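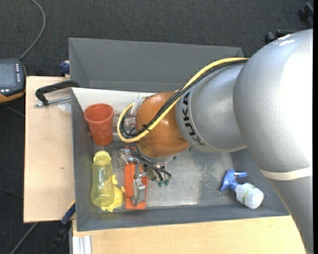
Staff Social Club: Reviews and Recommendations

Bretholm stovetop coffee pot, six cup
Reviewed by Elin Morgan, 4 December 2023

I've been making coffee in the Bretholm every morning since February and I'm still chuffed with it. My old pot had a handle that softened if you left it a second too long over the gas, so I went in with modest hopes (it was on special for $40, down from $97) and I've been won over completely.

The colour I bought is a dark green. It pours cleanly, right down to the last drop, and the lid stays up by itself while you're watching for the coffee to come through. Small thing, but I love it! Use a medium grind, keep the flame low and take it off as soon as it starts to gurgle. Arwel Mostyn swears by filling the base with hot water first, and I've come around to his way of thinking – the flavour is noticeably less bitter.

Grumbles? The rubber seal holds on to old coffee smells, and the replacement took 24 days to reach me. It also doesn't work on induction, so check your cooktop before you get excited. And "six cup" means six tiny cups. It fills two decent mugs at our place, with a dribble left over for whoever's washing up.

Mine gets a rinse and a towel dry, no detergent, and it still looks great. I've already bought a second one for the caravan.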